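Oľga Halás
Wednesday, sorting the chopstick drawer. A short thread.

1/ We are four people at home and I wanted each of us to have a pair. Then I put some of the chopsticks on the planet tablecloth and started to match them.
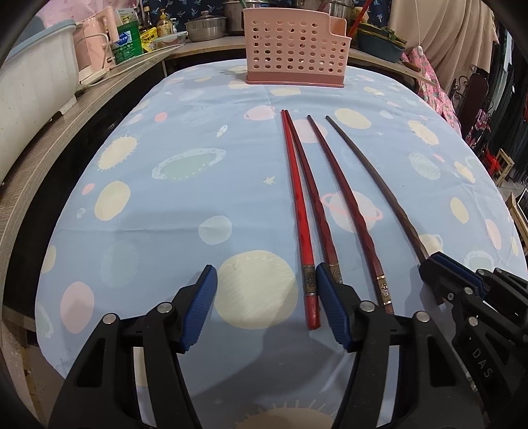 2/ My first rule was to match by length. It is a bad rule. Two sticks can have the same length and still feel very different in the hand, so now I look at the back end first. If the metal bands are alike, I try them as a pair.

3/ The two red ones are good together, even if one is a deeper red. My son says they are not the same color. He can eat with a fork.

4/ The dark maroon one has a faceted shaft, a little twisted, and a gold and silver band. I like it the most and I don't find the partner. I already looked behind the drawer and in the picnic bag.

5/ The dark brown one is bent like a bow. Does somebody know if a bent chopstick can be made straight again? My neighbor says to put a heavy book on it for the night. I have a dictionary with more than 1000 pages - maybe it is enough.

6/ Singles go in a jar for now. I will ask my sister in July, she borrowed 20 of them for her party.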